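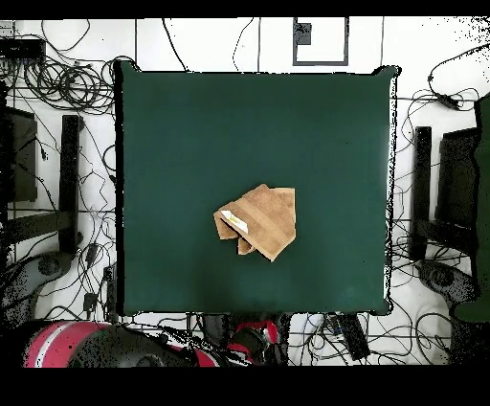
Fachforum Hauswirtschaft und Textilservice
Bereich: Wäscheversorgung / Legen und Lagern
Thema: Legeweise für Frotteehandtücher mit Bordüre, Lage des Etiketts

Leitung_HW_Skendari
Beitrag 1

Sehr geehrte Kolleginnen und Kollegen,

in den Häusern der Skendari Seniorenwohnstätten wird derzeit die Arbeitsanweisung zum Legen der Flachwäsche überarbeitet. Betroffen sind zunächst die hellbraunen Frotteehandtücher mit eingewebter, dunklerer Bordüre. Die bisherige Anweisung stammt aus einer Zeit, in der ausschließlich glatte weiße Ware ohne Bordüre im Umlauf war, und enthält zu deren Lage im gelegten Zustand keine Angaben.

Wir bitten um Erfahrungsberichte zu folgenden Punkten:

Soll die Bordüre nach dem Legen außen sichtbar sein oder im Inneren liegen?
Wohin gehört das eingenähte Etikett?
Wird auf einer farbigen Unterlage gelegt oder unmittelbar auf der Tischplatte?

Der Bestand umfasst 855 Handtücher dieser Art. Eine Umstellung der Legeweise bedeutet für uns auch eine Anpassung der Regalfächer, weshalb die Entscheidung vor November getroffen werden soll.

Mit freundlichen Grüßen
Kyung-hwa Cha
Leitung Hauswirtschaft

textilservice_nord
Beitrag 2

Sehr geehrte Frau Cha,

in unserem Betrieb gilt: Längsseiten zur Mitte, anschließend zweimal quer, Bordüre außen und parallel zur Vorderkante des Regals. Die Bordüre dient beim Stapeln als Orientierungslinie. Liegt sie bei einem Stück schräg, fällt der Fehler bereits beim Ablegen auf.

Das Etikett muss innen liegen. Ein außen liegendes Etikett bleibt beim Entnehmen am Nachbarstück hängen und zieht dieses mit heraus. Zudem ist der Anblick eines schräg abstehenden weißen Fähnchens auf farbiger Ware gegenüber Bewohnern und Gästen nicht vertretbar.

Zur Unterlage kann ich nichts beitragen, wir legen auf der Tischplatte.

Waescherei_Dorkska
Beitrag 3

Der Darstellung in Beitrag 2 ist hinsichtlich des Etiketts zu widersprechen.

Die Wäscherei Dorkska bearbeitet Ware verschiedener Auftraggeber nebeneinander. Liegt das Etikett innen, muss jedes zweifelhafte Stück zur Prüfung wieder geöffnet und neu gelegt werden. Im letzten Abrechnungszeitraum betraf dies 192 Handtücher aus einer Gesamtmenge von 3.203. Wir legen daher so, dass das Etikett an der linken Seitenkante lesbar bleibt, flach und zwischen den Lagen gehalten.

Bezüglich der Bordüre besteht Übereinstimmung: außen, quer, gerade.

textilservice_nord
Beitrag 4

Der genannte Umstand betrifft die Sortierung und sollte vor dem Legen abgeschlossen sein. Wer erst am fertigen Stapel feststellt, wem ein Handtuch zuzuordnen ist, hat ein Problem an einer früheren Stelle des Ablaufs. Die Legeweise im Wohnbereich sollte sich nach dem Wohnbereich richten.

Waescherei_Dorkska
Beitrag 5

Die Sortierung ist bei uns selbstverständlich vorgeschaltet. Irrläufer kommen dennoch vor, insbesondere bei gleichfarbiger Ware. Ein lesbares Etikett am fertigen Stück kostet beim Legen keinen zusätzlichen Handgriff. Wir sehen keinen Anlass, hiervon abzugehen.

Ausbildung_HW_Sued
Beitrag 6

Sehr geehrte Damen und Herren,

aus Sicht der überbetrieblichen Ausbildung möchte ich auf die dritte Frage eingehen, die bisher kaum behandelt wurde.

Wir verwenden zum Üben eine quadratische, dunkelgrüne Matte. Auf ihr heben sich die Kanten hellbrauner Ware deutlich ab, und die Auszubildenden erkennen ohne Hinweis, ob eine Ecke hervorsteht oder eine Lage verrutscht ist. Auf heller Fläche wird eine überstehende Spitze bei sandfarbenem Frottee leicht übersehen. Bewährt hat sich außerdem, dass die Matte den Arbeitsbereich begrenzt: Es liegt jeweils nur ein Stück darauf.

Der häufigste Fehler bei Anfängern ist das lose Zusammenschlagen. Das Handtuch wird mehrfach umgeschlagen, ohne dass die Kanten zuvor aufeinander ausgerichtet wurden. Es entsteht ein Bündel mit mehreren Lagen, dessen untere Ecken spitz auslaufen, und die Bordüre verläuft irgendwo darüber. Ein solches Stück lässt sich weder stapeln noch nachträglich glattziehen. Es ist vollständig zu öffnen und von vorn zu legen. In der Bewertung gilt es als nicht gelegt.

Unser Ablauf lautet wie folgt:

1. Handtuch vollständig ausbreiten, Bordüren oben und unten, Etikett zur Unterlage.
2. Mit beiden Handflächen von der Mitte nach außen glattstreichen.
3. Linke und rechte Längsseite zur Mitte einschlagen, sodass die Kanten aneinanderstoßen.
4. Die untere Schmalseite bis zur oberen führen, Bordüre auf Bordüre.
5. Nochmals quer halbieren. Die geschlossene Kante zeigt nach vorn.

Vor dem Schritt 5 wird geprüft, ob die Bordüren deckungsgleich liegen. Ist dies nicht der Fall, wird zu Schritt 3 zurückgegangen.

wohnbereich_3
Beitrag 7

Guten Tag,

ich arbeite in der Pflege und entnehme die Handtücher täglich aus dem Schrank. Mir ist vor allem wichtig, dass ich ein Stück mit einer Hand greifen kann. Bei der Legeweise aus Beitrag 6 liegt die geschlossene Kante vorn, das ist in Ordnung. In unserem früheren Haus lagen die offenen Kanten vorn, und man zog regelmäßig nur eine Lage heraus, worauf der halbe Stapel folgte.

Ob die Bordüre zu sehen ist, spielt morgens um sechs Uhr keine Rolle. Ich bitte um Verständnis, wenn ich das so deutlich schreibe.

textilservice_nord
Beitrag 8

Die Anmerkung aus der Pflege ist nachvollziehbar. Gleichwohl ist die Bordüre ein Mittel zur Kontrolle. Ein Stapel mit durchlaufender Linie zeigt der Hauswirtschaft auf einen Blick, ob sachgerecht gearbeitet wurde.

Zu Beitrag 6, Schritt 4: Nach diesem Ablauf kommt die Bordüre innen zu liegen. Das widerspricht der hier bislang einhellig vertretenen Auffassung.

Ausbildung_HW_Sued
Beitrag 9

Der Hinweis ist zutreffend und die Beschreibung insoweit unvollständig. Soll die Bordüre nach Schritt 5 sichtbar sein, so wird die doppelte Schmalseite mit den Bordüren zur geschlossenen Kante geführt und das Stück anschließend gewendet. Für die Prüfung wird beides anerkannt, sofern innerhalb eines Stapels einheitlich gelegt ist. Ich werde unser Arbeitsblatt entsprechend ergänzen.

Einkauf_Mitte
Beitrag 10

Ergänzend aus dem Einkauf: Die Lage des Etiketts lässt sich bei Neubestellung mit dem Lieferanten abstimmen. Wir beziehen die Serie Osent und haben vereinbart, dass das Etikett in die Seitennaht nahe der Schmalseite eingenäht wird. Dort verschwindet es beim ersten Einschlagen von selbst. Bei vorhandener Ware hilft dies freilich nicht.

Zur Unterlage: Wir haben die Legematten der Firma Woo erprobt. Nach häufigem Waschen wellten sich die Ecken, und an den Rändern wurde das Material rau. Auf der Fläche selbst war kein Nachteil festzustellen. Für den Dauerbetrieb haben wir uns dennoch gegen Matten entschieden. Sie müssen ihrerseits gewaschen, getrocknet und erfasst werden.

Ausbildung_HW_Sued
Beitrag 11

Gewellte Ecken sind bei uns ebenfalls bekannt. Solange die Mitte eben bleibt, wird die Matte weiterverwendet. Ein Handtuch, das bis an den Rand der Matte reicht, sollte allerdings auf einer größeren Fläche gelegt werden, sonst überträgt sich jede Unebenheit auf die Kante.

Waescherei_Dorkska
Beitrag 12

Für den gewerblichen Bereich ist eine Matte entbehrlich. Für die Einarbeitung mag sie geeignet sein.

Leitung_HW_Skendari
Beitrag 13

Sehr geehrte Kolleginnen und Kollegen,

für die ausführlichen Stellungnahmen danke ich Ihnen. Wir werden in einem Haus eine Erprobung über 14 Tage durchführen. Vorgesehen ist Folgendes:

Bordüre außen, parallel zur Regalkante.
Geschlossene Kante vorn.
Etikett innen. Die Ware wird bei uns im eigenen Haus gewaschen, sodass die von der Wäscherei Dorkska geschilderte Zuordnung nicht anfällt.
Farbige Unterlage ausschließlich zur Einarbeitung neuer Beschäftigter.

Lose zusammengeschlagene Stücke werden während der Erprobung von der Schichtleitung zurückgegeben und neu gelegt.

Offen ist noch die Stapelhöhe. Sofern hierzu Werte für Frottee mittlerer Stärke vorliegen, bitte ich um Mitteilung.

Kyung-hwa Cha

wohnbereich_3
Beitrag 14

Zur Stapelhöhe: bitte nicht höher als acht Stück. Darüber kippt es bei uns, sobald jemand aus der Mitte zieht.

textilservice_nord
Beitrag 15

Wir stapeln zu zehn Stück, jedoch in Fächern mit Seitenwänden. Bei offenen Regalböden ist der Angabe aus Beitrag 14 zuzustimmen. Zur Lage des Etiketts bei Fremdware bleibt der Unterzeichner bei seiner Auffassung.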